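Chapter 7
Wheels, Beds and Chairs: Moving Around the Care Room

In this chapter you will learn to
- name the main parts of a folding wheelchair and say what each one does
- plan a clear path between a bed, a wheelchair and a reclining chair
- prepare a wheelchair for a transfer
- push, turn and park a wheelchair with good posture

Words to know: backrest, push handle, caster, side rail, transfer, footrest, turning space

7.1 Why a whole chapter on moving a chair?

Because it opens up the day! A person who can get from the bed to the window, from the window to lunch, and from lunch out to the garden has a day with some shape to it. Everything you learned in Chapter 6 about standing, sitting and shifting weight now goes on the road, and I think you'll find this one of the most satisfying parts of the course.

It is also a part that students tend to underrate. When the Malladov day center kept a log of its wheelchair trips one March, the staff wrote down 1,352 of them. Of those, 907 were trips inside a single room: bed to chair, chair to table, table to sink and back again. The long ride down the hallway is what most of us picture when we think of a wheelchair, but the short trip is the one you will make again and again, and the short trip is where the corners are tight and the furniture is close.

So we begin in the room itself. Before you touch the chair, look at the floor. Find the bed and its casters, find any seat the person might be moving to, and trace the path between them with your eyes (later in the chapter you will trace it with tape, which is a lot of fun in a group). Loose rugs, bags and power cords all need to be out of that path. 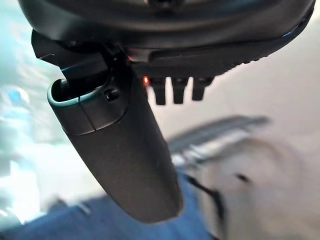 Now think about time. A good move within a room is slow at the start, steady in the middle and slow at the end. Tell the person where you are going before the wheels roll. "We're heading over to the recliner, and I'm going to turn you to the left first." Wait for an answer. Some people like a running commentary and some like quiet, and you will only find out which by asking.

7.2 Getting to know the folding wheelchair

The folding wheelchair is a lovely piece of everyday design. A sling of fabric makes the back, another makes the seat, and the whole thing closes up flat enough to go in the trunk of a car. Learn its parts by touch as well as by name - you will often be standing behind it with your eyes on the person and the path ahead.

The two push handles are at the top of the rear frame posts. Hold both, with your elbows a little bent and your wrists straight. If you have to stoop, you are too far back, so step in closer. On a straight push your hands do the same amount of work. On a turn, one hand pushes while the other holds back, and the chair swings around far more easily than beginners expect.

The large rear wheels carry most of the load. The small front casters do the steering, and they swivel to follow whatever you ask of the handles. Casters dislike door sills, gravel and the gap at an elevator door. We'll give all three a proper look in section 7.5.
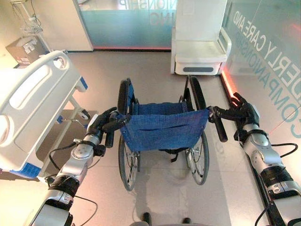

Figure 7.1 Both push handles held from behind, with a bed to the left and a white reclining chair ahead.

7.3 The room as a map

Care rooms come in every size, but the same three questions work in all of them.

Where is the bed? Its side rails, its foot section and the casters underneath all take up space, and a wheelchair footrest will find a bed leg before you do. Leave more room at the foot than seems necessary.

Where is the other seat? A reclining chair needs space to recline, front and back. Try it empty first, all the way down and all the way up, and mark where it reaches.

Where will you turn? Choose the spot ahead of time. At the Kartha training house, students chalk a square on the floor, 96 inches on each side, and practice full turns inside it until they can do it without crossing the line. When they have that, the square gets smaller. It becomes quite competitive!

Glass walls and doors deserve a special mention. They make a room bright and open, and they can also be hard to judge from behind a chair. Use whatever is printed on the glass, or the line where it meets the floor, to help you see where the room stops.

7.4 Before you begin the activities

You will need one folding wheelchair for each pair of students, a roll of masking tape, a tape measure and a clear floor. Take turns being the passenger. Please don't skip that part, even if you are short of time - ten minutes in the seat will teach you things about speed and sudden stops that I can't put on a page.

Activity 7A: Name and touch. Stand behind the parked chair with the brakes on. Your partner calls out a part and you put a hand on it.

Activity 7B: Tape the path. Lay out a route from bed to chair using the Durine floor plan on page 26 of your workbook. Walk it alone, then with an empty wheelchair, then with your partner seated.

Write down the places where you slowed. You will need those notes for section 7.5.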